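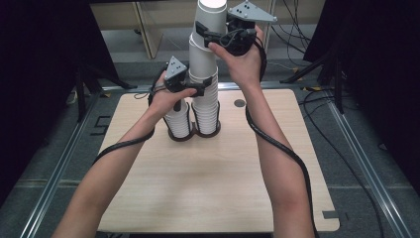 **Unit 2: Portion control and disposables in a small café kitchen**

Please read these notes before the practical on Thursday. Bring a pencil and your own costing sheet, the blank one from the folder.

## Why we talk about portions again

In Unit 1 we looked at the price of ingredients. Many of you wrote in your answers that a café loses money when the supplier raises his prices. It is true, but it is only a part of the loss. A bigger part often goes away in small amounts during the day: a little too much milk in the jug, a soup ladle filled to the rim, a second napkin, a lid which does not fit and is thrown away.

A **portion** is the quantity of food or drink which the customer receives for the price on the menu. A **standard portion** is the same quantity written down, so that all the staff can repeat it. If the quantity is only in the head of the cook, it is not a standard.

## Terms to learn

- **Yield** — how many portions we really get from one batch.
- **Expected yield** — how many portions the recipe card promises.
- **Variance** — the difference between the two. It may be positive or negative, and both need attention.
- **Disposables** — all items used once with the portion: cups, lids, sleeves, spoons, paper bags.
- **Par level** — the quantity of an item which should be on the shelf at the opening.

Students often mix up yield and par level. Yield belongs to the recipe, par level belongs to the shelf.

## Worked example: the Sillcombe café

The café in Sillcombe sells hot drinks in one size only. This makes the control easy, as one cup is one portion. At the beginning of July the stock book showed 3765 cups, deliveries included. The till recorded 3685 drinks for the same month, and at the end the shelf was empty.

Variance = cups used − drinks sold
Variance = 3765 − 3685 = **80 cups**

Where can these cups go? The staff gave the following answers:

1. Cups given for tap water, which are not entered in the till.
2. Double cups, when the drink is too hot to hold and the sleeves have run out.
3. Cups that were damaged in the delivery box.
4. Drinks made wrongly and made again.

Points 1 and 4 can be put right with the till. A button "water, no charge" costs nothing and shows the real use. For point 3 the manager should open the box while the driver is still there and write the damage on the delivery note. Point 2 is a question of ordering: sleeves and cups must have matching par levels.

Pay attention that the price of the cup is a small loss, but in point 4 we lose also the coffee, the milk and the time of the barista. For this reason the causes should be written separately on the sheet, even when the total is low.

## Comparing two suppliers

For the exercise we use two price lists, Prudaveo and Bastotex. Prudaveo sells by the carton and delivers free of charge. Bastotex has a lower price for one piece, but adds a delivery fee to each order. A small café which orders every week pays this fee many times — so the cheaper cup can become the dearer one. Calculate the cost per cup *with delivery* before you decide, and consider also the storage room you have. Cartons kept near the dishwasher get soft.

## Exercise (to hand in)

Use the Ofori sheet, columns A to F. Take the menu of your group and choose 17 items. For each item write the standard portion, the disposables which go with it, and the cost of both. Then mark the items where the disposables cost more than you expected, and write one or two sentences on what you would change.

Do not round the prices until the last column. Last term several groups rounded at each step and their totals were wrong by almost 2 pounds.

Reading for next week: the chapter on stock rotation, without the part about frozen goods.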